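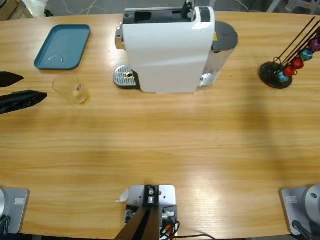 The coffee corner, with the left gripper waiting by the cup.

So I finally sat down with the spreadsheet for the Tolska bench, and I have opinions. If you've been following along you know the plan is two arms, one table, one capsule machine, and a cup of coffee I didn't make myself. What I never planned properly was the money part, and a few of you have asked for it, so let's go.

The arms are the easy line to budget. You get a quote, you gulp, you decide. I went with a refurbished pair from Daza at 1,576 each, and yes, I looked at new ones, and yes, I closed that tab pretty fast. What I'd completely skipped over was everything that bolts, clips, plugs or screws onto something else. My first budget had a line that said "misc" with 200 dollars next to it. Ha! The final number for brackets, base plates, power supplies, cables and a second set of fingers came to 644. That's the figure I'd want to see if I were starting over, so there it is.

Cables alone deserve a rant. I bought the short ones first (cheaper, tidier, I thought) and then found out how far an arm swings when you ask it to reach the far side of a table. Back they went, minus a restocking fee, and I ordered the long ones, and now there are loops everywhere. I've made peace with the loops.

The table I'd do the same way again. It's a plain wood top and I could put screws straight into it without feeling bad. I priced a proper aluminum bench from Renier and it was gorgeous, and it would have eaten the whole budget for the second arm. Maybe someday.

Then there's the stuff the robot works on, which I had down as free because I already owned a coffee machine. Except I wanted to keep drinking coffee in the kitchen while the bench was being set up! So that's a second machine (used, white, pretty cute), plus the wire stand for the capsules, plus a blue tray, plus clear plastic cups. The cups come in sleeves of 32 and I go through them faster than I'd like to admit. Buy two sleeves. Capsules too, a mix of colors if you can, as it makes it so much easier to tell it which one you want and to check what it picked.

The software side is Cito, on the monthly plan, 26 dollars. I pay month to month on purpose. The yearly price is better, but I've abandoned enough hobbies to know myself, and I told myself I'd switch in July if I was still at it.

Stuff I haven't bought and keep going back and forth on:

A decent lamp. The light in that room moves all afternoon and I get a big slanted shadow over half the table. Could be a 40 dollar fix, could be blackout curtains, haven't decided.

Softer fingertips. The black fingers are fine on the rigid stuff, but a thin plastic cup is a different story and I'd like something with more give.

A spare power supply. I know, I know. I'll buy it the day after the first one dies.

If you're pricing your own setup, take whatever you wrote down for small parts and triple it before you order anything big. I ordered big first and then spent weeks buying brackets out of the grocery money. Next post is going to be on cable routing, as soon as I've got some I'm willing to show you up close.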